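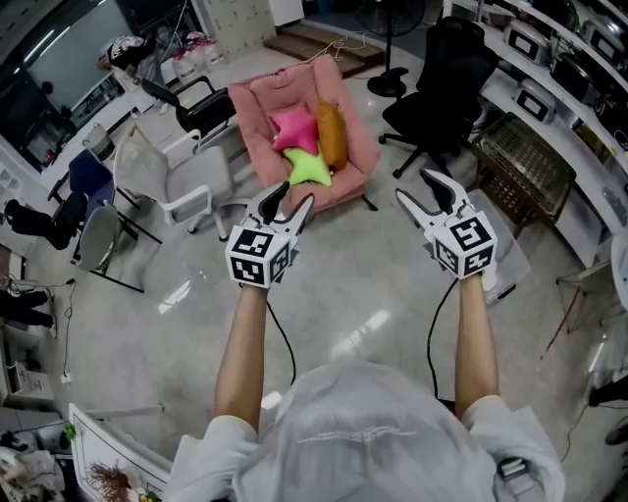
Hi Mieke,

Progress report number two from the Bamia room, covering everything since you signed off on the second part of the money in January. You said last time that you'd rather have it the way I'd tell it on the phone, so I've skipped the template again (Indrek has the spreadsheet version if your finance people want it, and he'll send the receipts separately).

Where we are

The short answer is that the lounge half of the room is nearly done and the storage half is behind. I'd hoped to tell you the opposite! When I wrote the proposal I figured shelving would be the easy bit and we'd spend all spring arguing about chairs. Instead the chairs got settled in one lunch and we're still moving boxes from shelf to shelf.

The pink lounge chair is staying. I know there was a question mark next to it in the budget, and I know Xuelian called it "the flamingo" in front of you at the walk-through, but it's the seat people go for first and it's low enough that you can put your feet flat on the floor and really sink back. The cushions have been a bigger hit than I expected too. We have the hot-pink star, the lime-green star and the orange one, and they do get everywhere. By four o'clock they've been used as pillows and footrests and once as a doorstop, which is how we ended up with the cushion bin.

The bin was Emiko's idea. It's just a see-through plastic storage bin, nothing fancy, and the rule is that all the soft things go in it at the end of the day and come out again in the morning. We tried a fabric basket first and it sagged, and things got shoved in and forgotten at the bottom. With the plastic one you can tell at a glance if a star is missing. It lives near the wicker table for now, though I'd like it closer to the chair so it takes one step instead of five.

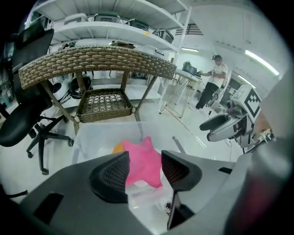 The end-of-day tidy itself has gone from a grumpy half hour to 7 minutes on a good day. Ruoxi timed it for me, and she is not generous with a stopwatch. Most of the saving comes from everything having one place to go, and from me no longer changing my mind about where that place is. (I changed it three times in the first month. Sorry again to everyone.)

The shelving

We went with white metal, as agreed, from Gashi. It's solid, it wipes down easily, and the dark gray storage boxes look very smart on it. I'm really happy with how that wall looks now compared with the brown cupboard we used to have, which some of you will remember mostly for its door.

What's behind is the labeling. I promised you every shelf and box labeled by now and we are not there. Partly it's my fault for wanting to sort first and label second, and partly the first batch of labels from Tralcombe curled up at the corners and had to go back. The replacements are on order. Until they come, people open a box, look in, close it, open the next one. It works, but it drives Xuelian up the wall and I can't blame her.

The wicker

I owe you an explanation here, as it wasn't in the plan. The woven table came from the Rudton office when they cleared out their sunroom, and it cost us the van and nothing else. I was worried it would look like a garden had wandered indoors. It's lovely, though! It warms up all that white and gray, and having a shelf underneath is handy for anything you want to put down for a second. Indrek would like it noted that wicker collects dust and that he said so at the time. Noted, Indrek.

Money

Of the 1593 you gave us for this stage, 700 went on the shelving and the boxes, and we've kept back 200 for a proper rug. The rest is in Indrek's sheet line by line. We are not over on anything, and the free table means I didn't need to touch the furniture line at all after the lounge chair.

The rug is the one thing I'd like your view on. The floor is glossy and easy to sweep, and it looks great when it's clean, but a cushion dropped on it picks up every bit of fluff going. I'd put a rug in front of the pink chair, something flat that the office chairs can still roll over. Emiko thinks the casters will catch on any rug at all and wants us to try a borrowed one first. I can live with that if you can. 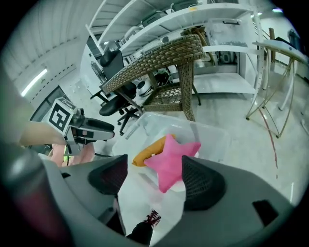

Still to do before the next report

Move the cushion bin nearer the lounge chair and see if people still use it.

Get the new labels on, shelves first and then boxes. Ruoxi has offered to do the lettering, and her handwriting is the only one here that anybody can read.

Wash the cushion covers. The lime-green one needs it most. I've asked around about whether the stars can go in a machine whole, and so far I've had two yeses and one very firm no.

Find a better corner for the standing fan. It's fine where it is for winter, but once it warms up everybody will want it pointed at them.

Borrow a rug for a couple of weeks, if you say yes.

If you'd like to come by, mornings are best, before the cushions have scattered. Bring Indrek's receipts folder back with you if you still have it, he's been asking.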